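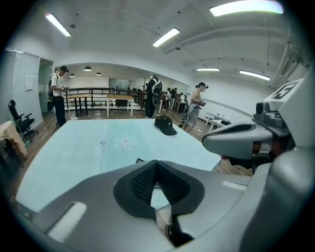 ## Open day at Erngate, July 2020

So I finally made it to the Erngate open day! Kiều Vũ had been on at me for ages to come see the big upstairs room, and I'm so glad I gave in. I went for the coffee and stayed for the room (those little black pendant lamps at the back, I want them over my kitchen counter). The light blue table with the flowers on it won me over right away, and a black cap was lying on it like somebody had just come home.

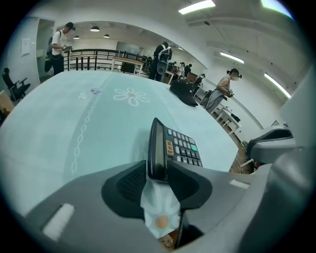 **Do you have to book ahead?**
Only for groups of 12 or more, and the desk at Cernodach handles those. I just walked up and signed in.

I have a real soft spot for desktop calculators. My aunt ran her whole shop, Drusus, off one, so seeing those chunky keys (one of them teal!) made my afternoon. I also love a plank floor, and this one is a lovely warm brown. 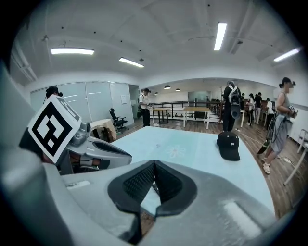 *The black cap on the blue cloth, Erngate*

I did another lap before leaving, mostly to look at the furniture again. There's a small table with a wooden top that I'd happily have carried home, plus a little white one with thin splayed legs. Then it was off to Hầu for noodles, 3 bowls between two of us, no regrets.

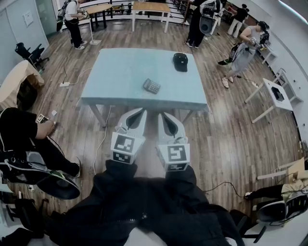
**Is there parking?**
The lot behind the building has 84 spaces and was half full when I got there. I'm going back in August, so save me a spot!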